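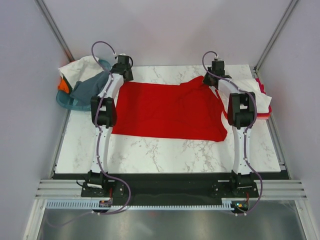

How to run a cloth folding demo at an open day

Posted 1/15/18

I've now done four of these open days at Prernlow and the first one was a shambles, so when Regula Plattner asked me to write down how we set up the folding table I said yes before I remembered how much there is to say. It's written for anyone with a two-arm bench setup who has been told that visitors are coming and could they please make it do something. If your arms are bigger than ours, or they live behind a fence, most of the timing still applies but ask your own safety people about the rest.

Before you start

You will need your two arms, calibrated. A stack of plain cloths, more than you think. A basket for the ones waiting. Somewhere on the table to stack the finished ones. A laptop on a long lead so you can stand on the visitors' side. A printed card with the running order on it, in big letters, because your mind will go blank when the first group walks in. A lint roller.

Step 1: Pick your cloths

Strong plain colours, please. We tried patterned tea towels in our first year and people couldn't tell which way up the thing was, let alone whether a fold had been made. Red is my favourite. It shows up on a pale table from the back row, and small children will shout "the red one!" without being asked, which helps things along no end.

Wash them first, twice if they're new. New cloth has that stiff finish on it and it slides about when a gripper pulls at it. Then don't iron them! I know it's tempting. A few soft creases give the fingers something to get hold of, and a perfectly flat cloth is harder to pinch than you'd guess.

White ones are fine for practising. On a white table I'd leave them out of the show.

Step 2: Clear and tape

Do the cables before anything else. Every cable that runs along an arm needs enough slack to let the joints go right through their travel, but not so much that it flops down onto the cloth. Tie it at intervals, then move each arm slowly by hand to both ends of its range and watch the loops. Konrad Nägeli re-tied ours the night before the Josach visit and it took him most of the evening, and I brought him chips, and we had no snags at all the next day.

Put the basket on one side and the finished pile on the other, and keep them there all day. If you swap them over at lunch, your explanation has to swap too, and you'll get it wrong.

Step 3: Do a dry run with somebody who hasn't seen it

Not a colleague from the same lab. We borrow someone from the office at Hauser, next door to us, and ask them to stop us every time they don't know what a word means. Last time I got stopped for "grasp", "pose", "end effector" and "policy". All of those are now off the card. I say "hand" and "where it's got to" and the world has not ended.

Time the run as well. Ours takes 103 seconds from the first touch to the cloth going on the pile, and that is a long time to stand in silence. Work out what you're going to say during it and where. I talk about the corners while the arms are reaching for the corners - it sounds obvious, but the first year I was busy explaining the motors while everyone was staring at the cloth.

Step 4: The demonstration itself

My running order goes like this.

First, hand a cloth to somebody in the front and ask them to fold it. Don't tell them how. Most people shake it out in the air, find two corners without looking and have it done before you've finished your sentence. Thank them, and then ask how they knew where the corners were. You'll get a lovely puzzled silence.

Then lay a cloth on the table yourself, a bit crooked. Start the arms. Let the first grip happen without any talking.

Once both hands have hold of the fabric, that's your moment to explain what makes it difficult. A mug stays the same shape when you pick it up. A cloth changes shape every time you touch it, so the arms have to keep looking again. I usually lift a spare one by its edge and let it droop.

When the fold is done, leave it on the table for a few seconds so the people at the back can shuffle forward. Then stack it.

If it goes wrong (and it will), say so cheerfully, stop the arms, pull the cloth flat and go again. I used to talk over failures and hope. Visitors spot it straight away, and they like a second try much more than an excuse. In our last set of practice runs we logged 759 attempts, 94 of which needed a person to step in, and I put both numbers on the card because somebody always asks.

Step 5: Questions

Leave as long for these as for the demo. You'll be asked whether it can do fitted sheets. It can't. You'll be asked whether it can do socks, and how much it costs, and whether it would work faster if you shouted at it (thank you, Lalel Primary).

Someone will want to put their hand in. Have a second cloth on a separate table well out of reach of the arms, and let them fold that one with two kitchen tongs, one in each hand. It's harder than it looks and there's usually a queue. Two adults got quite competitive about it in the afternoon.

Step 6: Between groups

Pause the arms properly, don't just leave them idling. Feel the joints if your make allows it, ours get warm after a couple of hours and I give them ten minutes. Roller the fluff off the table and wipe the fingers. Fluff on the finger pads was our single biggest cause of dropped corners, and it took us an embarrassingly long while to work that out.

Shake out the finished pile and put everything back in the basket in a heap. Folded cloths going into the basket make people think you've cheated.

Numbers and leftovers

We had 1,182 visitors over the whole open weekend, though plenty of those only came for the cake. Groups of twelve were comfortable at our table, fifteen was a squash.

Next one is in March. Regula wants trousers. I've told her towels first, then we'll talk.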